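Teaching by Hand: Questions We Get at the Riludstead Room

Do I need to know how to program?

No. You need a working thumb and some patience. You pick up the gripper, do the task the way you'd like it done, and put the gripper down. Ursina Brunner has been teaching here longest and still calls the software "the thing on the screen."

How many times do I have to show it?

For a simple pick and place, 41 good demonstrations will usually get Ovix started. Folding anything takes over 590, and you will have opinions about towels by the end.

What does the gripper feel like?

Like salad tongs designed by someone who had salad tongs described to them over the phone. There are two black pads with a mesh texture on the inner faces, and those do the holding. Keep your fingers off them. Before each take, let the pads come together and check that they meet evenly at the tip.
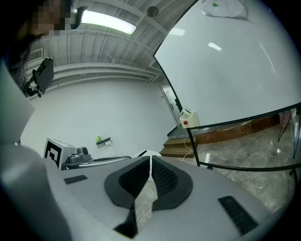 Can I use remote control instead?

Yes, if you've done the 12-minute Drerner tutorial. Remote control is better for heavy things and worse for anything you'd normally do by feel. Kedir Abera can thread a shoelace with it. The rest of us book the hand gripper.

I dropped the part halfway through. Start over?

Depends. If you picked it up calmly and carried on, keep the take, as recoveries are useful. If you said something and threw it, mark the take as bad.

Why is the robot hesitating in the same spot every time?

You hesitated there. Watch your own takes back. Ye-ji Jin spent most of August working out why the arm paused above every cup, and then we watched her make tea.

Can two people teach the same task?

Please agree on a method first. Fermín and Mebrat each taught it to open the same drawer, and for a while it opened the drawer neither way.

When is the red button appropriate?

Whenever you're wondering about it. Press first, then come and find one of us. There's no form.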